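Stilari Opens Its Doors in May With a Book Full of Digital Painters

I've been running Stilari, our little art press, long enough to know that I should write these announcements like a grown-up. I can't do it, I'm too excited! So you get it straight from me: our new anthology, Ivora: Painters of Unreal Places, comes out in May, and it's the biggest thing we've ever put between two covers.

The idea was simple enough. We asked digital painters to send us landscapes of places that don't exist, along with a few words on how they got there (brushes, layers, false starts, the lot). I figured we'd get a nice modest pile. We got 802 submissions. I looked at every one of them, most of them twice, and a few of them so often that I started dreaming about floating harbors.

Out of that pile we picked 161 paintings. Some are by people who work on games and films for a living, and some are by people who paint at the kitchen table after the dishes are done. I didn't look at names or résumés until the picks were made, and I'm glad, as two of my favorites came from first-time entrants who almost didn't send anything in.

The book is split into 11 chapters, and each one opens with a long step-by-step feature. My own favorite is the chapter on weather – there's a sandstorm in there that took the artist four complete restarts, and she kept all the failed versions, so we printed those too. The chapter on cities runs a bit long. I tried to trim it and couldn't.

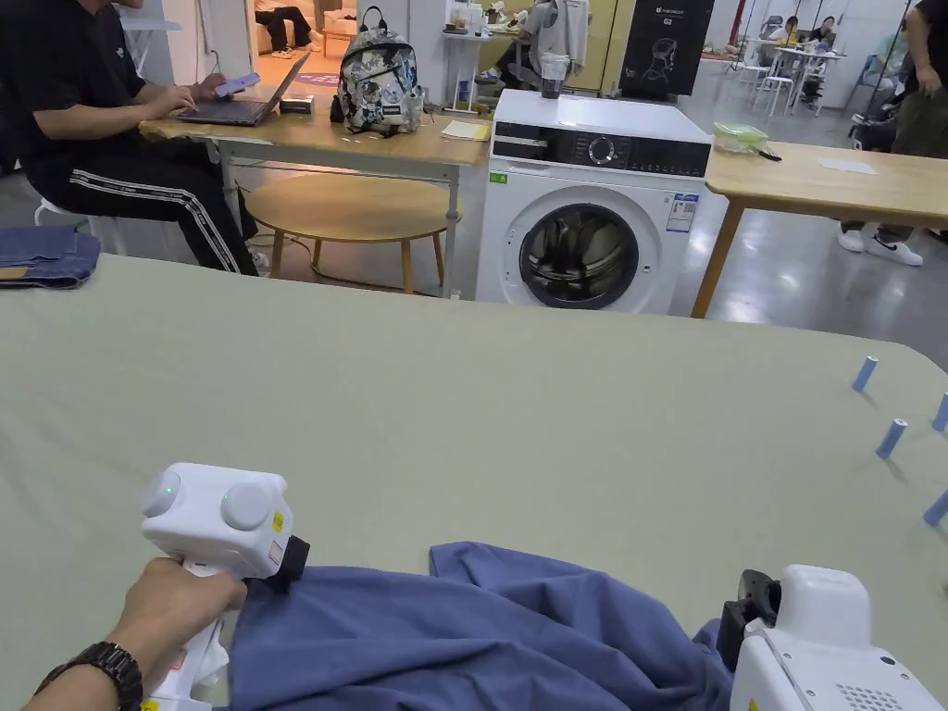
Do you need to be a digital painter yourself to enjoy the book?
Plenty of our early readers have never picked up a stylus, and they went through it for the pictures and the stories behind them. The technical notes sit in their own column, so you can skip them or soak them up as you please.

Printing was handled by Antunes, who put up with me through more proofing rounds than I'd like to admit. Dark paintings are a pain on paper. What glows on a screen can turn to mud on the page, and we went back and forth on the night scenes until the blues held up. The paper is heavier than in our earlier books and the binding lies flat, which matters a lot when a painting runs across two pages.

We're also putting on a show to go with it! Thirty of the paintings will hang as large prints at the Paltel Gallery all through May, with doors open from 10 a.m. Entry is free. Several of the artists have promised to drop by and paint live on the big screen in the back room, and there'll be a table of signed copies up front for as long as they last.

Ivora comes in hardcover, with a softcover planned for later on if the first run does well. Bookstores and reviewers can ask us for a sample chapter, and press images are ready to go – just tell us which chapter you're interested in and we'll send the files over.

And yes, submissions for the next volume open once the show comes down. The theme is machines. Start sketching!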